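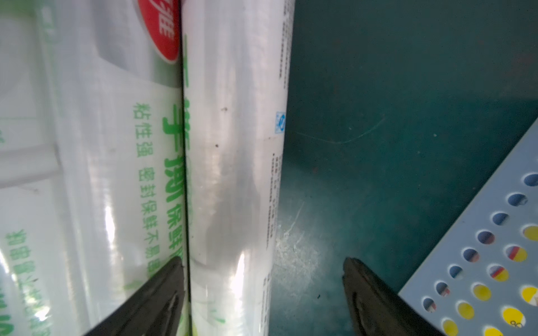 Open afternoon at the Ellero Street workshop, pre-visit safety check, demonstration table 2. Checked by Estela Bravo on Tuesday, with Hashini Weerakoon reading out the items and Nithin Rai at the controls. We ran the sorting demo the way visitors will get it, and I was glad to see the wrappers on the cling film rolls still glossy and whole, with the two of them standing side by side on the green tabletop and the gripper up against them near the bottom. The tabletop itself has scratches and one pale worn patch. None of that bothers me, but I have asked Nithin to run a hand over it before the doors open, as children do like to lean.

1. Emergency stop within reach of the operator's chair
OK. Pressed with the arm moving and again with it at rest. Please leave the chair where it is, even if it seems in the way of the coats!

2. Visitor line taped on the floor, 90 cm from the table edge
OK, though one corner is lifting by the radiator. Fresh tape is in the Stakel cupboard, second shelf.

3. Arm speed set to the demonstration limit
OK. Nithin has it at 134 mm per second, a pace I found very pleasant to watch, and it gives people time to ask things while it works.

4. Gripper fingers free of nicks and sharp edges
OK. Wiped down while we were at it.

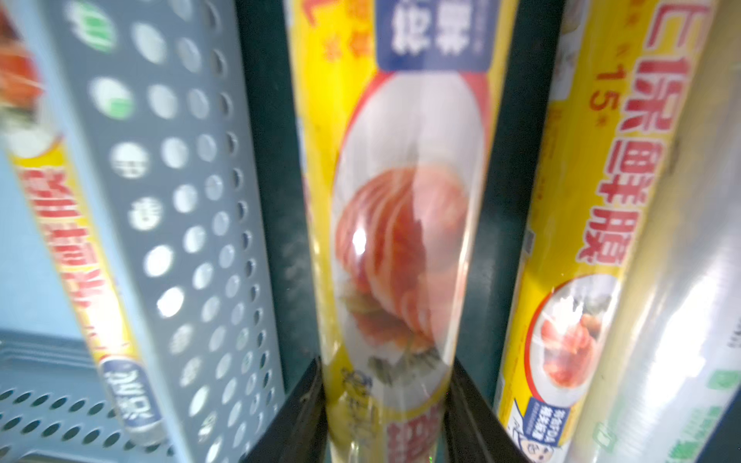
5. Items for handling suitable for the public
OK with a comment. I like that we are using ordinary kitchen goods this year — last March we had the Cellatano sample blocks, and people were polite about them, but they did not exactly crowd in. Any roll with a split wrapper should go in the bin under the sink and be replaced from the spare box.

6. Cables covered and clear of the walkway
NOT OK at time of check. The long gray one to the side monitor crosses right where the school group will come through. Asanka Navaratnam is bringing the rubber cover over from the Sheikh room.

7. Host briefed and comfortable
OK. Shiuli Kumarasinghe is hosting the first session and has been through the stop procedure twice with me. She asked whether visitors may hand an item to the arm. They may not, I'm afraid, but they may choose which one it picks up next, and I think they will enjoy that nearly as much.

8. Leaflets
400 printed, by the door. Not a safety item, I know, but keep the pile off the floor.

Recheck item 6 before opening and initial here: ____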